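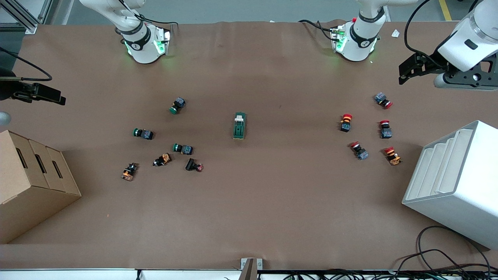 3. Instalar o interruptor de parede Sernero

Chegou a parte de que quase toda a gente gosta mais, porque é aqui que a iluminação do corredor começa a ganhar vida! Se já leu o capítulo 2 e tem a caixa de encastrar bem fixa na parede, pode avançar com calma. Reserve uma tarde sem pressas, e leia os passos todos uma vez antes de pegar na chave de fendas.

CUIDADO: Desligue o disjuntor do circuito no quadro elétrico antes de abrir a caixa. Apagar a luz no interruptor antigo não chega. Se tiver a mais pequena dúvida sobre a instalação da sua casa, chame um eletricista.

O que vai precisar
Detetor de tensão
Chave de fendas isolada, de ponta fina
Alicate descarnador
Fita isoladora
Nível pequeno (o do telemóvel também serve)

Passos

1. Desligue o disjuntor e deixe um papel colado no quadro a avisar quem vive consigo.

2. Confirme com o detetor que não há tensão em nenhum dos fios da caixa. Experimente primeiro o detetor numa tomada que funcione, para ter a certeza de que a pilha não o está a enganar.

3. Retire o interruptor antigo e tire uma fotografia às ligações com o telemóvel. Parece um exagero, mas poupa muitas dores de cabeça mais tarde.

4. Descarne as pontas dos fios pela medida gravada na parte de trás do módulo. Se o cobre estiver escurecido ou partido, corte e volte a descarnar.

5. Ligue a fase ao borne L e o retorno da lâmpada ao borne 1. Aperte bem e puxe cada fio com suavidade - não deve mexer.

6. Dobre os fios para o fundo da caixa, encoste o módulo e aperte os dois parafusos laterais aos poucos, um de cada vez, com o nível por cima.

7. Encaixe o espelho até ouvir um estalido de cada lado.

8. Volte a ligar o disjuntor e experimente o interruptor.

Nota: Nas caixas da gama Tatine, mais baixas do que as nossas, os fios ficam apertados. Não force o módulo. Arrume-os de novo, em ziguezague, e tente outra vez.

Nota: Para comandar a mesma lâmpada de dois sítios (no topo e no fundo das escadas, por exemplo) é preciso o módulo comutador, referência 126, e os passos são os do capítulo 4.

CUIDADO: Não ligue ao mesmo módulo cargas que somem mais de 2000 W, nem o instale dentro de uma cabina de duche.

Se a lâmpada não acender, desligue outra vez o disjuntor e reveja o passo 5 com a fotografia à frente. Um fio mal apertado é uma causa muito comum. Se a lâmpada piscar, experimente outra antes de desmontar seja o que for.

Revisão do texto: Pierina Longo, 2024-07-05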